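4.2 Packing the carrier

The Gidine carrier has three white plastic parts: an open box, a shallower box with a divided interior, and a lid with a black carrying handle and two black latches.

1. Clear a flat surface and wipe it dry.

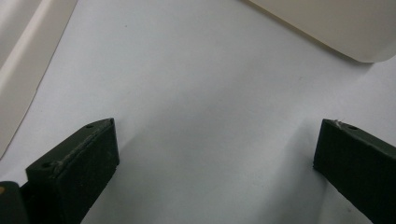 2. Set the lid down flat, handle side up, with both latches open.

3. Place the open box in front of you. Put round cakes and tarts in this part – the smooth walls are easier to wipe clean of cream.

Note: Do not stack decorated items. 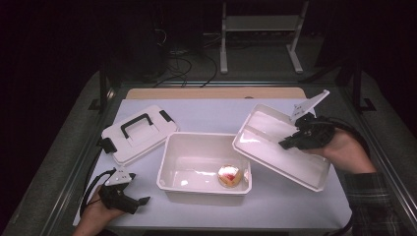
4. Lower the divided box onto the open box, keeping it level until it seats on the rim. Use the compartments for dry items only.

5. Fit the lid and close one latch, then the other.

Caution: Do not lift the carrier by the handle with only one latch closed. Do not load more than 8 lb in total.

For replacement latches, contact Cletik, Eltovthorpe.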